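Six weeks of selling biscuits to people who already have biscuits

I went into advertising because I was told there would be lunches. This was in a different age, when the agency I joined had a drinks trolley and a man whose whole job was to look after it. By the time I was senior enough to be offered anything from the trolley, it had been turned into a stand for the franking machine.

So when Findach rang in June, I was in the mood to be flattered. Findach make oat biscuits. They have made the same oat biscuit since 1927, in a town you would only go to if you had business there or had fallen asleep on the train. The biscuit is good. It's brown, it's round, it survives being dunked. My grandmother bought them, my mother bought them, and I buy them when they're on offer, which I did not mention on the phone.

They wanted what they called a repositioning. I have been doing this work long enough to know that a client who uses that word has either a new marketing director or a bad set of figures. Findach had both.

The new marketing director was Bogdan Pop, who had come over from a firm called Ardeleanu that sold bathroom taps. I liked him straight away. He had a habit of going quiet after you'd said something, so that you carried on talking and ended up arguing against your own idea. I lost two headlines that way in the first meeting.

His brief ran to 36 pages. I've seen shorter briefs for motorways. Somewhere after the section on brand values (there were 8 of them, and one was "crumb") came the sentence that mattered, which was that people under forty thought Findach was a make of shoe polish.

Now, there are two ways to deal with a thing like that. You can spend a lot of money telling people you're a biscuit. Or you can give people a biscuit. I've always been in favour of the second. It's cheaper, and the leftovers come back to the office.

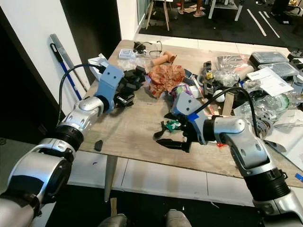

I wrote this up as a proposal, padded it out until it looked worth the fee, and sent it off on a Saturday so they'd think I was keen. The idea was plain enough. We'd put a biscuit and a card in with other people's deliveries. You order a lamp, you get a lamp and an oat biscuit. The card would say "You'll want one of these while you read the instructions." I was pleased with that line and I still am.

Bogdan went quiet. Then he asked what would happen if the lamp was heavy.

I said I supposed the biscuit would be on top.

He asked who would be making sure of that.

This is how I came to spend a morning on the phone to Nidton, who pack boxes for half the online shops you've heard of and have a very pleasant woman on the switchboard who clearly takes calls like mine all day. Nidton's position was that they could put anything in a box as long as it was flat. I said a biscuit was flat. They said a leaflet was flat. We went round that a few times. In the end they agreed to a trial of 100 boxes, on the understanding that the biscuit would be in a sleeve, the sleeve would be in a card wallet, and the whole lot would be thin enough to go through a slot in a piece of plywood they had for the purpose.

I went to see the plywood. I don't regret it. There are people in my trade who've never met the thing their work has to fit through, and it shows.

The wallet was a nuisance. Our designer made a lovely one with a tuck flap that was too thick by the width of the flap. Then he made one with no flap, and the biscuit came out. Then he took a few days off. The third version had a sort of paper tongue, and it went through the slot with a noise like somebody being told off, and everyone at Nidton was decent enough to clap.

Meanwhile the card itself had gone to Findach for approval, and this is where the real time goes. If you've never worked with a food company you might think the hard bit is the idea. The hard bit is the word "want". Their legal people felt that "You'll want one of these" was a claim. Could we show that the customer would want one? What about customers who didn't? They proposed "You may enjoy one of these". I said that sounded like something a dentist would say about a mint. They came back with "Why not try one of these", without a question mark, on the grounds that a question mark invited an answer.

I've got all of these in a folder. When I retire I'm going to have them bound.
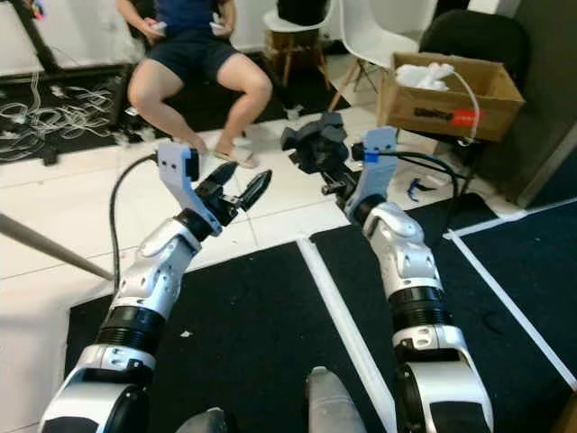
Posted by the management, from the spare room
Filed under: Clients, Biscuits

Bogdan, to his great credit, settled it. He rang the lawyers himself and I think he just went quiet at them. We got "want" back by teatime. He told me afterwards that at Ardeleanu they had once spent a whole winter on whether a tap could be described as "generous", and that it had aged him.

The trial went out to customers of a shop called Claltard, who sell desk lamps and those little trays for putting your keys in. I'd asked for Claltard specially. I wanted people who were going to be sitting down, cross, with a sheet of instructions in several languages. You can't buy that kind of attention. Well, you can, but it costs a great deal more than a biscuit.

Then you wait. Waiting is the part of the job that has changed most. It used to be that you put your advert in the paper and went for one of those lunches, and some months later a man came round with a graph. These days there's a dashboard. Findach had given me a login to theirs, which was a mistake on their part and a worse one on mine. I looked at it before breakfast. I looked at it in the queue at the chemist. It had a small green arrow that went up or down depending on how many people had typed the code from the card, and I came to have feelings about that arrow I've not had about some relatives.

The code was for money off a second packet. People did use it. More of them than Bogdan had put in his forecast, fewer than I'd put in mine, and we've agreed to go on quoting his. What pleased me most were the ones who didn't bother with the code and wrote in instead. One man said the biscuit had arrived in perfect condition and the lamp hadn't, and could Findach please take over the lamps. A woman in a flat above a dry cleaner's wanted to know whether the wallet was recyclable, and if so why it had a tongue. Somebody asked if we still did the shoe polish.

So they've signed up for a bigger run in the autumn, and Nidton have ordered a second piece of plywood. There's talk of a ginger one. I've been told the ginger is a millimetre thicker, and our designer has asked whether this would be a good moment to take the rest of his leave.

I said I'd ring Bogdan and find out. He hasn't said anything yet, but he's still on the line.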